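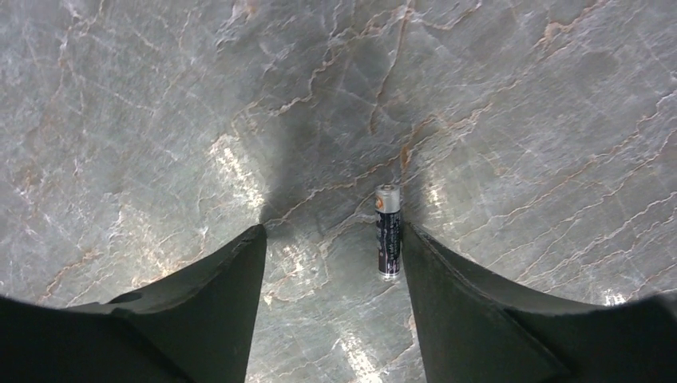 Small cylindrical cell, black wrapper, silver band at the terminal end.

4.2 Sorting the play and hobby shelf

Do this section after you have fitted the Terari drawer inserts (4.1). Work on a flat, clear-edged surface where small pieces can't roll off.

1. Take everything out of the drawer and spread it over the work surface.

2. Pull out any small batteries first. Put them in the lidded cup supplied and close the lid until it clicks.

CAUTION: Small batteries are a swallowing hazard. Keep them away from children while you sort. Don't put used and new cells in the same cup, and don't let the ends touch coins or keys.

3. Group what is left by kind: toy figures, building bricks and baseplates, then anything on a stand, such as a microphone.

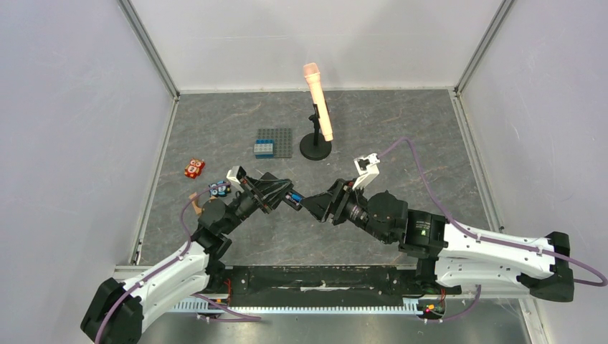
4. Lay baseplates stud side up in the bottom tray. Loose bricks can be pressed onto a corner of the plate or kept in the side bin.

5. Stand toy figures in the front row, tallest at the back. Colour order is up to you.

6. Unclip the microphone from its clip before storing it. The weighted base goes in the deep compartment, never on top of figures.

NOTE: The deep compartment is 63 mm high inside. If your stand has a fixed pole, leave the divider out.

7. Slide the tray in and check that the drawer closes without force.

Used cells go to a battery recycling point, not the kerbside bin.

Section revised 11/5/19, E. Barrera

Related items
Cevness drawer unit: assembly
Plondalon lidded cups, pack of 14
Kopecký divider set: spare parts
Terari labels and markers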